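**Ticket 1192: chains tangle in open box, layout card doesn't help**
Product: Skustenside jewelry box, black, no dividers
Seller: Korletey
Opened by: Brayan Betancur
Handled by: Kwaku Ackah
Status: Reopened

**Brayan Betancur, first message**

I bought the Skustenside box because the product page said the Ullosetti layout keeps chains from tangling "with no dividers, hooks or pouches." The same page says 97% of owners had no knots in their first month. I'd like to know who these owners are and whether any of them own a chain.

In case the name means something different in your office, the Ullosetti layout is the printed card that ships inside the box. It says to put the heaviest piece in the middle, chains on one side, and beads and bracelets on the other. That's all of it. I followed it for most of September. Every time I take out the one thick silver chain, the thin ones come with it, plus whatever ring was nearby.

Is the card wrong, is the box too small for what I have, or was I sold a plain box with a piece of cardstock in it? I have a guess.

**Kwaku Ackah, reply**

Hi Brayan, thanks for writing in, and I'm sorry the box has been a frustration. Before we talk about a return, could you try a reset?

1. Take everything out and spread it on a flat, soft surface. A made bed works well.
2. Leave the box open beside the pieces.
3. Pull rings and small ornaments away from the chains first.
4. Work knots out from the middle of the heap, without pulling the ends.
5. Fasten every clasp, then put things back by the card.

Most customers need 10 minutes for this. Please let me know which step gives you trouble.

**Brayan Betancur**

Did the reset. Cleared the bed, left the cover on, put the box near the middle and everything else on the side closer to me.

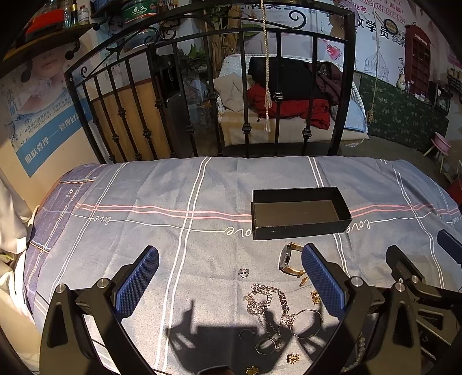
My trouble is with step 3, and I think step 3 is where the whole idea falls over. It tells you to pull small things away from the chains as if they were separate to begin with. The skull ring wasn't a problem, it sits off by itself on the cover. The silver curb chain is another matter. It's in a heap with the big bangle right up against it, and the gold ornaments are all around it. Loose on a bed with plenty of space and no box involved, it still wants to be a pile. So why would I believe a card can keep it in order inside four low walls?

Your step 4 is fine. It's also what anyone would do without instructions. I used a toothpick for the tight part, and that isn't on your list.

It took a lot longer than 10 minutes, by the way. I stopped looking at the clock once the coffee was cold.

**Kwaku Ackah**

Thank you for trying it. Two questions:

- Are the clasps on the chains fastened when you store them?
- Does the watch go in buckled or open? An open strap can push against its neighbors and move them when the box is lifted.

**Brayan Betancur**

Clasps: yes, on everything that has one I can work with my own fingers.

Watch: depends on the day. I don't see how it can be the watch's fault. It's the one thing in there that has never knotted itself to anything.

I also went back to your product page, and the page has changed. It used to say "no tangles" and now says "fewer tangles." Fewer than what? Fewer than a drawer? I had a drawer before this. I'd call it a tie.

While I had it all out I entered the pieces in Filov, the household list app, since I've been meaning to do that for the insurance. They went in as item 283 and onward. I mention it only so you know I have a written list and can tell you which piece is which. 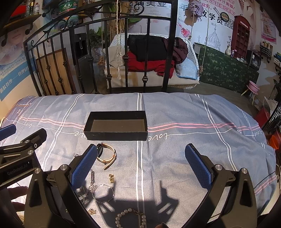 *Box empty; watch, silver chain, and pearl bracelet out on the bedspread.*

If you need any piece by name, tell me and I'll look it up. Please don't send me the same five steps again.

**Kwaku Ackah**

No repeat of the steps, I promise. I asked a coworker who handles the Skustenside line and she suggests changing the order of loading:

- Watch first, in the middle, to act as a wall.
- Chains next, all on the left, laid in a loop against the side of the box.
- Pearls and bangles last, on the right.

She says the order matters more than the position. Could you try it once and tell me how it looks? If you need to carry the box, please keep it level and use both hands.

**Brayan Betancur**

"Act as a wall." It's a watch. But all right, I loaded it her way.

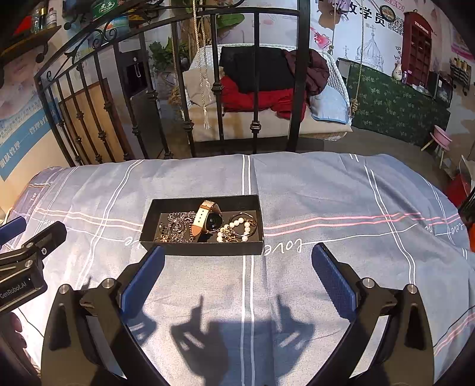

Results are mixed, and I'll try to be fair about it. The right side is the part I'd call a pass. The pearl bracelet is looped around a gold bangle, and the two of them keep to their side of the box. I wouldn't have thought to pair them and I plan to keep doing it. The left side is a fail. The gold and silver chains are one tangle over there, the thick one and a pendant included. The watch is in the middle with its tan strap, exactly where she wanted it, and as a wall I suppose it works, in that the mess is on one side of it. That keeps a knot from spreading. It does nothing for the knot.

So my answer to "does the order matter" is: for bracelets, maybe. For chains I don't believe it. I think what matters for chains is something to hang them on or something to wrap them in, and your product page makes a selling point of having neither.

Things I tried afterward without being asked:

- Thin chain threaded through a drinking straw, clasp closed. Worked overnight, looks silly, won't fit once the watch is in.
- Thick chain in a folded tissue. Worked.
- Shaking the box gently to "settle" it, which a review on your own site recommends. Please take that review down.

**Kwaku Ackah**

This is useful, thank you. I've passed on the note about the review. I can offer either of these:

1. Return for a full refund. The box and card need to come back together.
2. Keep the box, and we send a set of small fabric pouches at no charge.

I know option 2 is not quite what the product page describes.

I'm setting the ticket to Resolved for now while you decide. It'll reopen if you reply.

**Brayan Betancur**

Then I'm replying. It isn't resolved, it's waiting on me, and I'd like the status to say so.

Option 2, with a question first. What are the pouches made of? If it's the mesh kind, the skull ring will catch in it, and then I have a new ticket. If it's plain cotton, send them.

I'd also still like to hear where the 97% comes from. You can mail me the card's replacement too, if there is one, but I'm keeping the tissue.

**Kwaku Ackah**

Status changed to Reopened, waiting on Korletey. I'm checking the pouch material with the warehouse. I've asked the web team about the figure and don't have an answer from them yet.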